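About Lastilgate

Lastilgate receives, checks, repacks and dispatches small consumer electronics on behalf of retailers, insurers and repair networks. Most of what passes through our building is mobile phones. The remainder is tablets, earphones, chargers and the cartons they came in.

The company was set up to deal with a narrow problem. A customer returns a phone within the cooling-off period. The phone is fine, the box is fine, but the tray is in backwards, the documents are missing and the outer seal has been cut. Until someone puts the set back together to a known standard, the retailer can't sell it again at any price. We put the set back together.

Where we are

Our site is at Callport, in the industrial estate behind the freight line. The building has a receiving dock on the north side, a test room, a packing hall, a carton store and a dispatch cage. Offices are on the mezzanine. Total stock capacity is 3,661 boxed handsets in the cage, with overflow held on pallets in the carton store only when it is unavoidable. The cage is locked outside shift hours, and access is logged.

We employ 41 people. Dwayne Boateng is operations manager and is the first contact for retailers asking about throughput, labelling or carton specifications.

What we do

Receiving. Each parcel is opened over a tray, and the contents are matched against the return note. Discrepancies are entered before anything is moved. A missing charging cable is recorded as missing even when the model was sold without one; the desk clears the entry later.

Testing. Handsets are powered on, wiped and put through the test sequence agreed with the client. Units that fail leave the packing stream at this point and go to the repair network. The packing hall doesn't handle them.

Grading. Cosmetic condition is assessed under a fixed light at a fixed distance. We use four grades. Grade one may be repacked in its original box. Grades two and three go into a plain carton. Grade four is returned to the client unboxed.

Repacking. This is the larger part of our work, and it is covered in more detail below.

Dispatch. Finished boxes are scanned into the cage, grouped by consignee and released twice a day.

How a phone is repacked

A retail phone box is a simple assembly, but its tolerances are tight. The lid is meant to slide down slowly under its own weight. If the insert is sitting even slightly high, the lid stops short and the seal won't lie flat. For this reason we treat the insert as a component in its own right, and inspect it before the phone goes near it.

The working order is as follows.

1. Clear the bench of the previous set, including any scraps of film or tape.
2. Lay the handset face down on the bench surface, camera side up, and wipe the back.
3. Separate the box pieces and lay them flat, open side up.
4. Check the recess in the tray for grit, torn card and old adhesive.
5. Check any moulded camera relief for crushing.
6. Compare the handset colour and model with the lid print and the label on the base.
7. Fit the handset, documents and cable according to the pack sheet for that model.
8. Close the lid and let it settle. Don't push it.
9. Apply the seals.

Step 6 accounts for most of the errors we find at final inspection. Lid prints vary from one model to the next, and a box can arrive with a lid from one phone and a base from another. The base label is the controlling item. Where the lid and base disagree, the set is put aside and the client is asked.

Benches and materials

All packing benches are finished in a pale, plain colour so that small debris shows up. Tape, scissors and the finished box are kept at the back of the bench, and the handset and open box pieces stay at the front. Benches are laid out the same way across the hall, and staff moving between them don't rearrange the tools.
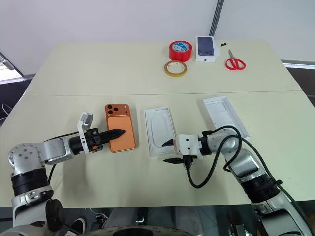
Several of our clients have asked whether a plainer pack would do the same job. Bustamante wrote to us after the January review to say that they would sooner have the original insert reused with a small mark on it than a new generic insert with none, as their own customers judge a resold phone by how it sits in the tray when the lid comes off. They asked that we stop replacing inserts for light scuffing.

We changed the grading sheet for that account. Light scuffing on the underside of an insert is now accepted, and scuffing inside the recess is accepted if it can't be felt with a fingertip. Tears, crushed corners and adhesive residue are still grounds for replacement. Two other retailers have since moved to the same rule.

Consumables are kept to a short list:

Double-sided tape, narrow, for reattaching document sleeves and loose insert flaps. It is never used on the outside of a box.
Coloured tape, for marking the outer shipper of any set on hold. It must not touch retail packaging.
Clear tab seals, for the lid join.
Lint-free cloths, changed every shift.
Scissors with coloured handles, one pair to a bench. Open blades aren't permitted in the hall.

The ban on open blades dates from our second year. A scored lid can't be repaired, and the scratch on a handset usually goes deeper than the one on the card. Scissors are slower. The loss in speed was measured over one quarter and was small enough to leave alone.

The Tilta record

Every set that enters the building is given an entry in Tilta, our in-house tracking record. It holds the return note, test result, grade, insert condition, seal number and dispatch time. Clients can see their own entries through a read-only login. Tilta doesn't hold customer names or anything from the handset itself. Entries are kept for 2 years and then deleted.

The record was first written as a spreadsheet for one client. It was rebuilt when the spreadsheet could no longer be opened on the dock computer. Some field names from the spreadsheet are still in use, including "tray ok", which now means that the insert has passed both checks at steps 4 and 5.

Capacity and turnaround

Standard capacity is over 400 handsets per shift. Turnaround is counted from the dock scan to the cage scan and is quoted to each client separately, because models with complicated inserts take longer. Sets on hold for a lid and base mismatch are excluded from the count until the client replies.

We don't offer a same-day service. Requests for one come in most weeks before the holidays, and the answer is the same throughout the year. Wiping and testing take a fixed amount of time, and boxes packed in a hurry come back.

Packaging recovery

Cartons that can't be reused are flattened, and plastic film is taken off first. Moulded inserts are sorted by material. Paper pulp goes with the card. Plastic inserts are collected separately and sent out when there is enough to fill a cage trolley. Undamaged spare inserts are kept by model in the carton store and are used for sets that arrive without one. Lids are kept only if the matching base is also held.

Clients who want their surplus packaging returned can have it shipped with their regular consignment. A minimum quantity applies.

Training

New packers spend their first week on box handling alone, using empty sets. They learn to identify insert types, match lids to bases and close a lid without trapping air. Handsets are introduced in the second week. Final inspection is carried out by a different person from the one who packed the set, and inspectors rotate back to packing every month.

Pack sheets are kept at the bench on paper. A screen version was tried and withdrawn. Each sheet covers one model and has a revision letter in the lower right corner. Superseded sheets are removed the same day.

Visiting and contact

Retailers and insurers may visit the packing hall by appointment. Visitors leave their bags and phones at the front desk, so that no personal handset is on the floor at the same time as client stock. Closed shoes are required.

For service enquiries, carton specifications or Tilta access, write to the operations office at Callport, attention Dwayne Boateng. Delivery drivers should use the north gate and report to the dock window before unloading.

Page last revised July 16, 2026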